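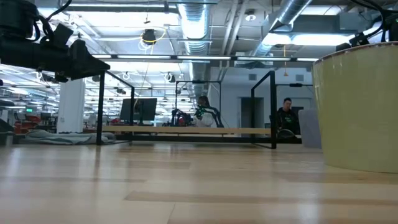
Fidbridge Allotment and Garden Society
Minutes of the general meeting, Mon 10 June

Present: 36 members, and two guests from the Druren Road gardens. Apologies were received from five members and are kept with the attendance sheet.

1. Minutes of the previous meeting

The minutes were read and accepted with one correction. In item 4 the word "hedge" should be "ledge". The correction is made in the book.

2. Matters arising

The lock on the lower gate was changed. Members who did not yet collect the new key can do it on Saturday mornings at the shed. The old keys should be returned also, even if they do not open anything now.

The letter to the council about the blocked drain in Prothero Lane was sent in spring. A short answer came, saying that the matter is noted. It was agreed to write again and to include the dates on which the path was under water.

3. Water

This item took the most time. The bill for the winter half year was 1420, and it is higher than the one before. Several members believe there is a leak between the second and the third tap, where the ground stays soft even in dry weeks. Other members think that the hoses are simply left running.

It was decided:
The meter will be read every Sunday evening until the next meeting and the number written on the sheet in the shed.
Hoses may not be left without a person next to them.
The pipe between the second and third tap will be dug free by members, before any plumber is asked.

A proposal to forbid hoses completely was discussed and then withdrawn by the member who made it. 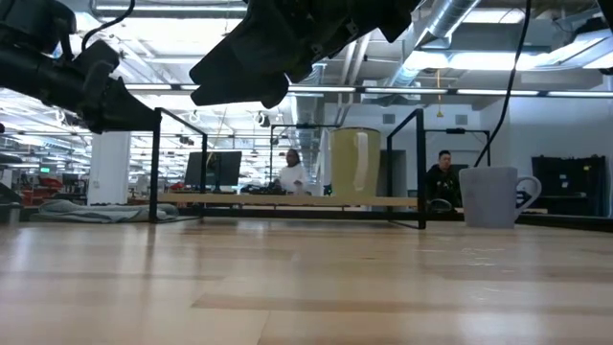
Minutes taken by the Secretary, Fidbridge Allotment and Garden Society

4. Money

The account was presented. After the water bill was paid, there remains enough for the summer, but not for a new roof on the shed. A gift of 200 was received from the seed shop Keteo and the meeting wished to thank them in writing. It was asked if the gift has a condition. It has none, but the shop would be glad if their catalogs could lie in the shed.

The yearly rent for a half plot stays at 60. A member asked for a lower rent for the plots under the big ash trees, where little grows after midday. The meeting was not of one opinion. The question is moved to the October meeting, and until then the members with shaded plots are asked to note down what they could harvest.

5. Compost

The left bay is full and should rest. Please use only the middle bay - a board with the word OPEN is hanging on it. Bindweed roots and potato plants with blight do not belong in any bay. The guests from Druren Road explained that they dry the bindweed on a wire grid for some weeks and only then add it. Two members will try this. 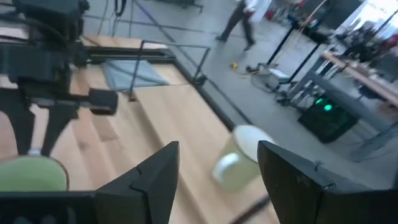
The guests also offered us a load of wood chips, free of cost, if we can bring it away ourselves. For this we need a trailer. Anybody who has one, or knows of one, please tell the secretary before the end of the month.

6. Waiting list

There are now more names on the list than last year. Plot 14 was not worked since autumn. A second letter will be sent to the tenant, with four weeks to answer, as the rules say. If no answer comes, the plot will be divided in two halves.

7. Any other business

The wheelbarrow with the green handles is missing. If it was borrowed, please bring it back.

The bees by the north fence are calm at present, but members are asked to not stand in front of the hives.

The plant exchange will be held on the usual Saturday, from ten o'clock. Pots must be labeled.

The meeting was closed at 9:10 in the evening. The date of the next meeting will be hung on the gate.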